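Setting Up Your Sorting Station

4 min read

This section covers the first-time setup of a household or small-shop sorting station using the Vuka label set. If you have already printed your labels, skip to step 5.

Before you start

You need a table, three open-topped baskets in different colors, the label sheets, and a marker. Clear a stretch of wall or floor nearby for boxes waiting to be sorted. Boxes stacked on the table itself will slow you down.

Steps

1. Decide on your categories. Most people do well with Keep, Pass On, and Recycle. Shops that handle returns often use Restock, Repair, and Recycle.

2. Write the categories on paper and assign each one a color. Do this before you print anything.

3. Open the label sheet. Each sheet holds 51 labels. Print on plain paper first and hold the test page against the real sheet to check the alignment.

4. Print the real sheet. Let the ink dry before you peel.

5. Line the baskets up along the far side of the table and leave the near side clear for the items you are working on.

Yellow, green, and blue baskets at the far side of the table:

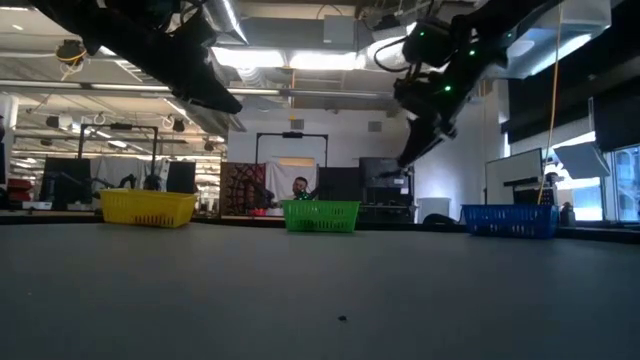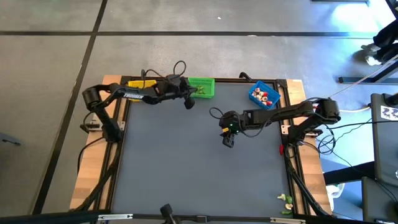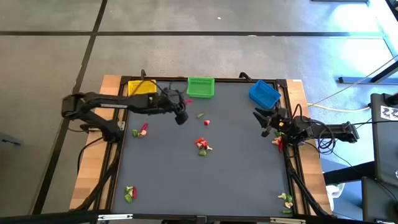
6. Stick one label on the front of each basket, near the rim. If the label lifts from a slotted side, tie on a card tag with string.

7. Bring one box to the table. Empty it fully before you open the next.

8. Pick up each item once and place it in a basket. If you cannot decide, put it back in the box and mark the box "Second look" with the date.

9. When a basket is full, move its contents to a bag or carton with the same color label. Return the basket to its spot.

Note: Keep the baskets in the same order every time. After a few sessions your hands will learn the positions, and changing them leads to mistakes.

Note: If two people are sorting, sit on the same side of the table. Working from opposite sides reverses the order for one of you.

Caution: Batteries, paint, and light bulbs do not go in any of the baskets. Set them aside in a lidded container and check the rules where you live.

Caution: Do not lift a full basket by one side. Use both hands and bend at the knees.

Keeping a log

A log is optional for a home but worth keeping for a shop. Write down the box number, the date, and the number of items sent to each category. The Skindthorpe thrift store began its log in September and had entered over 2,768 items by the end of its first season. Selorm Yakubu, who wrote the log template, suggests filling it in at the end of each box and leaving the totals for later.

The template has 2 pages. Page one is for daily entries. Page two is for the "Second look" boxes, which should be opened again within a month.

If labels will not stick

Wipe the surface with a dry cloth and try a fresh label. Labels stored in a hot car or a damp basement lose their grip and should be thrown out. Replacement sheets are sold under the same part name as the originals, Vuka Standard.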